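FOR IMMEDIATE RELEASE

2 June 2024

Skarkotcombe Robotics Club takes home-chores project to Treloar Student Showcase

SKARKOTCOMBE – The student robotics club at Skarkotcombe is going to the Treloar Student Showcase this summer with a project on folding clothes. First time at Treloar for the club. Entry confirmed Friday, team is very happy and very busy.

The project is called Ivura. Students show a pair of gripper fingers how to handle everyday clothes: jackets, T-shirts, towels, the odd pair of jeans. They do it by hand, one garment at a time, with a hand-held gripper and a camera. The recordings are then used to train a small robot arm back in the club room.

Work started in March with 7 students. Most had never soldered anything or written more than a page of code. The club meets after class twice a week, plus a lot of evenings nobody put on the schedule.

So far the team has 131 usable sessions. Goal before the showcase is 3000 single demonstrations, each one a short take of one grab, one fold or one flip. Students record at home as well as at school, in bedrooms and living rooms and on kitchen tables, becuase the arm will have to cope with busy backgrounds and a different light every time. A plain white table was tried first. The arm did fine there and then fell apart on a striped blanket.

Jackets are the hard part. Zippers catch, sleeves go everywhere, and the slippery ones slide out of the fingers halfway through. The team went through several kinds of finger pad before settling on a textured one. Hoods have been put off until the fall.

"We thought folding would be the easy one to pick," the team said in its entry statement. "Then we tried to write down how you fold a jacket. It took two meetings and we still didnt agree on the sleeves."

Students do everything themselves – recording, sorting, throwing out the bad takes, training, testing. Sorting is the least popular job and is now done by rota. A take is dropped if the garment leaves the camera view, if the fingers close on nothing, or if the person recording stops to fix something by hand. Every home session needs a sign-off from the family, and the recordings stay on the club's own drive.

Parts and workshop time come from Flinetti, a local machine shop which has let the club use its benches on Saturdays. Flinetti also cut the spare fingers. The first set did not survive April.

At Treloar each team gets 45 minutes on the floor, set up and questions included. The plan for Ivura is a live run: one towel, one T-shirt, one zip jacket, picked by the judges from a pile. Backup plan is a video. Students would rather not use the backup plan.

The club is still looking for old clothes in all sizes, adult and kids, clean please. Zip-up tops are wanted most. Drop off at the school front office, in a bag marked IVURA. Clothes will not be returned unless you ask, so put a note in.

Open practice for families and press will be held at the club room in the week before the showcase. Time to be confirmed. Anyone who wants to come along or take pictures should leave a message with the front office and the team will call back.

Media contact: Skarkotcombe Robotics Club, c/o school front office 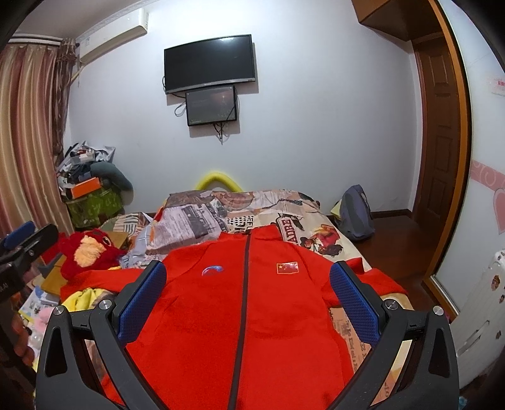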